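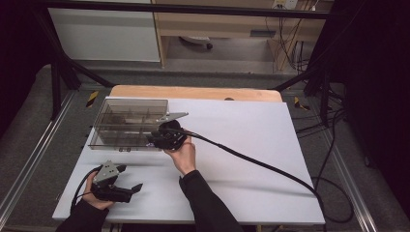 1/ Project thread for the Wumdale robotics course, team Lapointe. Our task is bimanual sorting: small parts into the right slot of a divided box, learned from human demonstrations. The demos come from hand-held grippers, one per hand. The smoky-gray organizer at the back left of the white board is the target container. Tinted walls, thin partitions, and our depth estimates hate both.

2/ State of the dataset, April 2018: 171 demos recorded, 32 rejected. Most rejects are timestamp drift between left and right. The logger used to stamp on write. It now stamps on receive and the drift is gone.

3/ Cable routing matters more than we budgeted for. The right gripper's cable is thick and runs diagonally over the board and off the table. If it drags, the wrist compensates and the policy learns the compensation. Current rule: check slack before every take.

4/ Calibration is still by hand. Close both jaws, zero, open, read max, repeat. Left repeats well. Right is off by almost 9 counts after a long session. Suspect the encoder mount. Will shim it and report.

5/ Baseline is plain behavior cloning, 2,431 training steps before validation loss flattens. It reaches the box every time. It then places the part on top of a partition. Loss does not care about this. We do.

6/ Next change: split the reach and the insertion into separate segments and weight the insertion higher. Pridton's team tried something similar on their peg task and got cleaner contacts, but their box was opaque.

7/ Code is in the Mavent repo under /sorting. Readme is out of date, config files are not. Final demo is in July. If you have a good method for depth on tinted plastic, reply here.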